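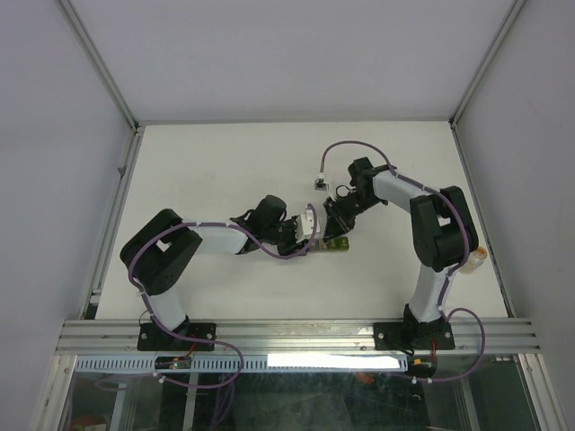

Mars, cahier des badigeons, suite

Les gris, enfin ! Après tout l'hiver passé sur les ocres, j'ai attaqué ce matin la série des gris à la chaux pour le chantier Funemen, et je ne pensais pas que ça me plairait autant. Ce que je cherche est tout bête à dire et très long à obtenir : trois murs d'une même pièce, trois gris voisins, qui se répondent sans qu'aucun ait l'air sale. Sur la photo, le panneau du fond tire sur la lavande, très pâle, celui de gauche va vers le bleu et celui de droite est gris tout court, et ce voisinage-là me sert de point de départ. Le crème du plateau au milieu fait le reste, il réchauffe tout par contraste. Je voudrais la même chose avec un sol en pierre claire. Je ne me fie évidemment pas aux valeurs exactes d'un tirage, seulement aux écarts entre les teintes.

Base du jour : la chaux aérienne en pâte de chez Tapsell, le fût ouvert à l'automne. Elle est superbe, grasse, lisse comme un fromage blanc, et elle se délaie sans un grumeau. J'ai gardé l'eau de surface de côté pour les dilutions de fin de série. Passée au tamis fin quand même, par habitude, et j'ai bien fait, il y avait un petit bout de bois dedans.

Noir de vigne pour commencer. Détrempé la veille au soir dans un peu d'eau avec une goutte de savon noir (sinon il flotte, il se met en boule, on en a sur les manches jusqu'au soir). 60 g par kilo de pâte. Dans le seau, c'est un gris d'ardoise mouillée presque inquiétant, et sur la plaque il remonte, il remonte... À midi la première touche était déjà un gris perle avec ce fond bleu que le noir de vigne donne toujours avec du blanc. Magnifique. C'est quasiment le mur de gauche, il n'y aura presque rien à corriger.

Le lavande me résiste davantage. Essai A avec une pointe d'outremer (la qualité qui tient à la chaux, pas l'autre, l'étiquette est refaite) et une pointe de rouge oxyde. Trop rose. On dirait une chambre d'enfant. Essai B, même outremer, rouge diminué de moitié, un rien de terre d'ombre naturelle : là on y est presque, mais l'ombre éteint la lumière et je perds le côté poudreux. Essai C sans ombre, avec le noir de vigne à la place, en toute petite quantité. C'est lui que je garde pour l'instant. À voir sec. Noté au dos de la plaque, au crayon gras, le feutre est mangé par la chaux en une semaine.

Pour le gris de droite, le neutre, j'ai d'abord mélangé noir de vigne et ombre brûlée. Ça vire au vert dès que le ciel se couvre, je ne comprends pas encore pourquoi. Repris avec l'oxyde noir et seulement une trace d'ombre. Plus calme. Un peu ennuyeux tout seul, très bien à côté des deux autres.

14 h. Sheila Kershaw est passée avec les échantillons de pierre pour Funemen et on a tout étalé par terre près de la grande fenêtre. Elle trouve l'essai C trop froid au nord. Elle a raison au nord ! Mais le mur en question reçoit la lumière de l'ouest, et en fin de journée il va prendre un doré incroyable, c'est tout l'intérêt d'une teinte un peu violette. On a refait la comparaison sous la lampe à 3 000 K, volet fermé, et là les trois se rapprochent tellement qu'on hésite à les distinguer. Ça, c'est à montrer aux clients avant de signer quoi que ce soit, parce qu'ils vivent surtout dans la pièce le soir. Sheila propose de creuser l'écart entre le lavande et le neutre. Je tenterais plutôt de garder l'écart et de changer les ampoules, on en reparle.

Question d'application, aussi. Les plaques du matin ont été faites à la brosse à badigeon, en croisé, deux couches. J'ai refait le gris bleuté avec la vieille brosse ovale de l'atelier de Gradumville, celle aux soies usées en biais, et la matière est bien plus vivante : des passages presque transparents, puis des petites reprises plus denses, on sent la main. Pour un grand mur c'est peut-être trop, mais pour un renfoncement ou un dessous d'escalier je prends tout de suite. Penser à humidifier davantage le support, les bords du haut ont tiré trop vite et on voit la marque.

La couche de fond compte énormément, je le réécris ici parce que je l'oublie à chaque série. Sur le fond blanc pur, le noir de vigne paraît bleu. Sur le fond teinté Astano (le beige de récupération, pot sans couvercle, étagère du bas), le même mélange, même seau, même brosse, devient un gris tourterelle tout doux. J'ai mis les deux plaques côte à côte et je suis restée plantée devant pendant tout mon café. Il y a de quoi faire une série entière rien que là-dessus.

Séchage : plaques à plat, loin du radiateur, linge humide tendu au-dessus pour la nuit. L'atelier était à environ 26 % d'humidité ce matin avec le chauffage à fond, beaucoup trop sec, ça poudre au doigt sur la plaque témoin. Chauffage baissé, bassine d'eau posée dans le coin. Lecture définitive des teintes à 28 jours, pas avant, et tant pis si ça démange. Les ocres de janvier ont encore bougé à la troisième semaine.

Raté du jour : caséine ajoutée trop tôt dans le seau du neutre, avant la dernière dilution. Ça a épaissi d'un coup, façon crème anglaise tournée. Passé au tamis, sauvé la moitié, utilisable pour les fonds. Pour demain, caséine délayée à part, tiède, et versée en dernier.

À faire :
recommencer le lavande avec un outremer plus violet s'il en reste dans l'armoire
une plaque du gris bleuté avec un grain de sable fin dans la première couche
rappeler Tapsell pour un second fût, même fournée si possible
demander à Sheila la pierre la plus jaune, celle qu'elle a remportée
laver la brosse ovale à l'eau claire ce soir et la pendre soies en bas

18 h 20. Dernier coup d'œil avant de fermer. Le soleil arrivait de côté sur les plaques encore fraîches et l'essai C était devenu presque abricot sur une bande large comme la main, avec le gris bleuté tout froid juste à côté. J'ai appelé Sheila pour qu'elle voie ça, mais elle était déjà sur la route. Je ressors les plaques demain à la même heure.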